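Ticket 716 - Sturier hand-held gripper, jaw pads, soft goods
Opened by: Damilola Iyamu
Component: jaw assembly, pad set B
Status: open, waiting on Bridusgate

Pad set B (Grurnava compound) reports closed on knit fabric but lets go under side load. Pad set A does not. Same controller firmware, same force limit.
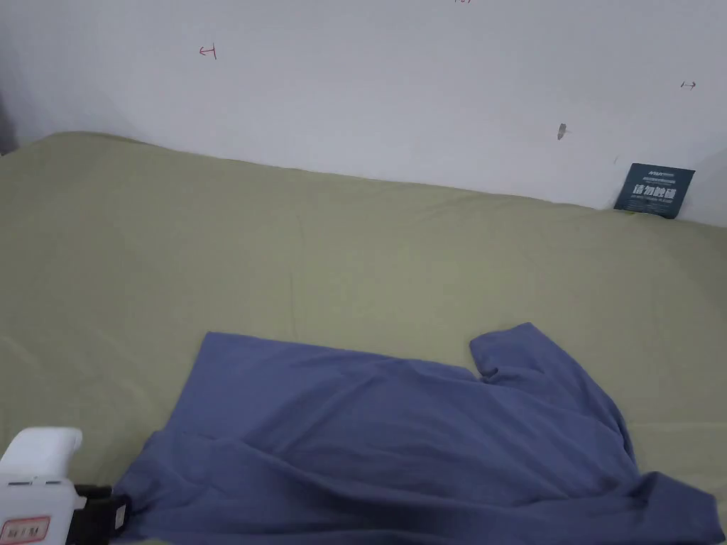
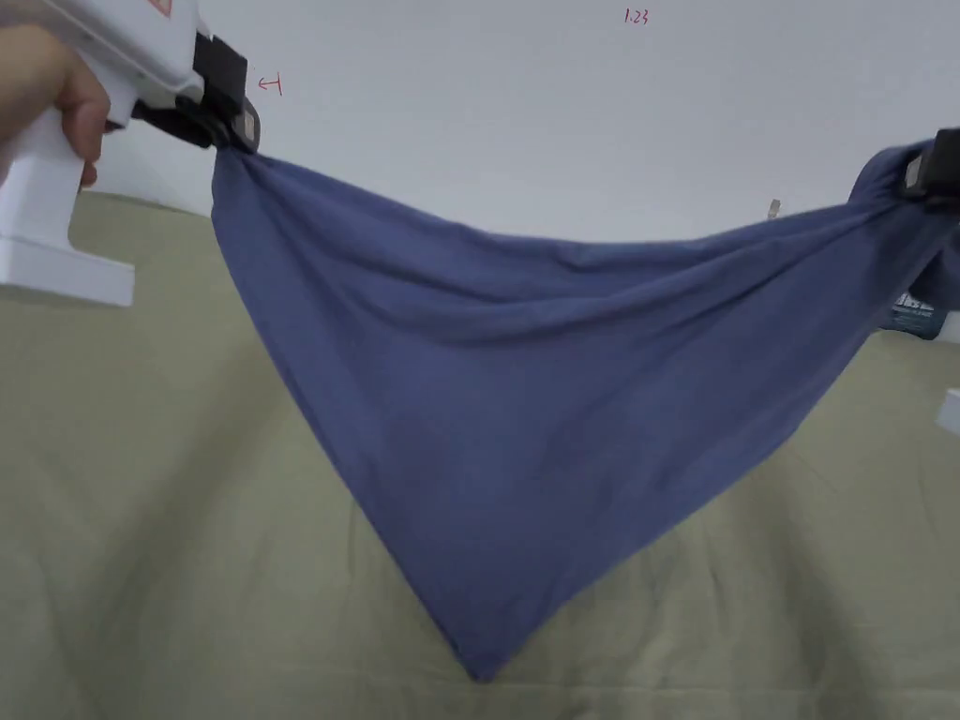 The fault is in the close threshold, as far as I can tell. The controller declares a grasp when jaw current stays over the limit for 12 samples, and set B is soft enough to reach that limit on its own compression. A T-shirt corner makes this hard to judge by eye: with the blue cloth held at two upper corners and the fabric gathered in the black jaws, a thick bunch and a thin pinch give nearly the same current trace. Jaw position separates them better.

Tried so far:
Raised the limit one step - slips drop, but set B now marks thin knits.
Swapped the Onyeka controller for the spare - no change.
Logged position at 1000 Hz - set B keeps creeping after the grasp flag, set A settles.
Cleaned pads with alcohol - no change.

Workaround: hold the grasp flag until position is stable, then allow the lift. Costs some 3 tenths of a second per pick.

Request to Bridusgate: stiffness figures for both pad sets, and whether the June pads used the same backing - the drawing does not list it.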